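腕部视角里的厨房:与Clodagh Ó Ceallaigh谈Mandau仿真套件

2021-04-08

Mandau是Starnalmont公司推出的一套厨房仿真软件,卖给那些想先在虚拟环境里练机械臂、再上真机的团队。套件里有一批可以更换材质和布局的厨房、一个两指夹爪模型,以及记录和回放操作的工具。产品负责人是Clodagh Ó Ceallaigh,她在公司做了四年,之前写过工业机械臂的控制程序。我们通过视频谈了一个多小时,她的同事Pádraig Hanrahan中途加入,回答了几个渲染方面的问题。

谈话从镜头开始。Mandau的每个厨房都能从几个角度看,用户用得最多的却是装在夹爪后方的那一个。“外部视角适合给老板看,”Ó Ceallaigh说,“腕部视角是给控制策略用的。手指在哪里,手指前面是什么,它都要从这个画面里读出来。”她打开了一个红地面的厨房,把夹爪移到墙角附近。 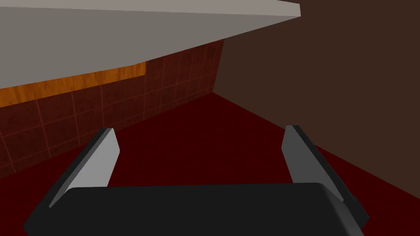
Mandau仿真厨房的腕部视角:两指张开,前方是瓷砖墙与深棕色立面相接的墙角。

我问她,客户会不会嫌这样的画面太简单。地面是一整片深红,没有纹理,棕色的那一面也是平涂。她说会,而且每次演示都有人提。“我们有更细的材质包,想要木纹、想要划痕都可以开。但是开了以后速度会掉,很多人试过一轮又关回去。训练的时候,他们更在意一晚上能跑多少回合。”

Hanrahan补充说,配色是故意做得杂的。布局和材质分开抽取,同一个柜子可能配暗红色瓷砖,也可能配别的颜色,用户可以锁定其中一项,只让另一项变化。标准版带34种布局,专业版带95种。他承认有些组合不好看。“有客户写信来问,谁会把厨房装修成这样。我回信说可以自己写一份配色表,文档第二章有格式。”

价格是另一个常被问到的话题。标准版按席位收年费,专业版按项目收费,大学可以申请折扣。Ó Ceallaigh不愿意在采访里给出具体数字,说报价和算力配置有关。她愿意谈的是试用期:“以前是37天,没有人记得住为什么是37天,大概是当时某个合同剩下的。十月份以后统一改成两个月。”

试用者当中,Dromudeck的工程师Gráinne Flanagan给的意见最多。Dromudeck做的是给小型餐饮后厨用的机械臂,Flanagan的小组用Mandau测试靠近台面和柜体时的动作。我后来给她打了电话。她对安装过程评价不错,一个下午就能跑起来,对接触计算则有保留。

“夹爪从低处接近一块板的时候,我最想知道的是板的边在哪里,”她说,“从斜的角度看过去,顶面是一大片灰,边只有窄窄的一条,比顶面亮。我们的策略主要就靠那条亮边判断厚度。在仿真里它很清楚,到了真的厨房,灯一换,边就没那么亮了。”

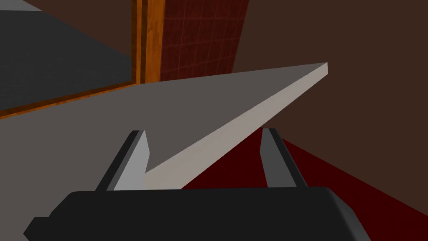

她的小组为此自己写了一段脚本,每个回合都把灯光的方向和强度改一遍,训练出来的策略在真机上稳了不少。她希望这个功能能直接放进软件里。Ó Ceallaigh说下一个版本会有,但只支持顶部光源,侧面来的光还要再等。

Flanagan的另一条意见是关于手指的。Mandau自带的夹爪外壳很宽,在腕部视角里占掉画面下方一大块,她的团队用的真夹爪要窄得多。换模型可以做到,不过需要手工调整镜头的位置,他们花了两天。“文档里写了一句‘按需调整’,就这一句。”我把这句话转给Ó Ceallaigh,她记了下来,说文档由Kieran Tierney负责,他正在重写夹爪那一章。

至于竞争对手,她没有回避。她认为市面上至少有两款产品在画面上比Mandau漂亮,其中一款叫Toledo,她自己的团队也买了一份来对照。“他们的反光做得好,不锈钢水槽像真的一样。我们在批量运行上强一些。如果你只有一台工作站,又要同时开10个厨房,我会建议你先试我们的。如果你要拍宣传片,就别找我们。”

目前Mandau只支持固定底座和一种移动底座,双臂操作还在内部测试。软件可以在Linux上运行,Windows版能打开厨房和回放记录,不能训练。Ó Ceallaigh说短期内没有改变这一点的计划,用Windows训练的客户太少。

试用申请在Starnalmont的网站上填写,需要单位邮箱,两个工作日内会收到下载链接。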